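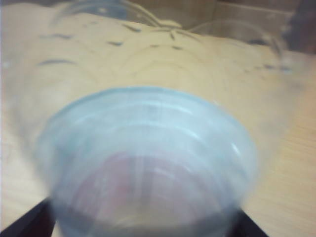 How long should I soak dried beans before I cook them?

Overnight does nicely, and 12 hours is what I give mine, in a big bowl with plenty of cold water over the top (they swell up more than you'd ever believe!). In January I do a double batch, drain it well and freeze whatever we don't eat that night, which saves me on those evenings when supper has gone clean out of my head. Old beans can be stubborn, mind you, so if a bag has been sitting in the pantry since last winter, let it simmer a good while longer and keep tasting. Salt the water too.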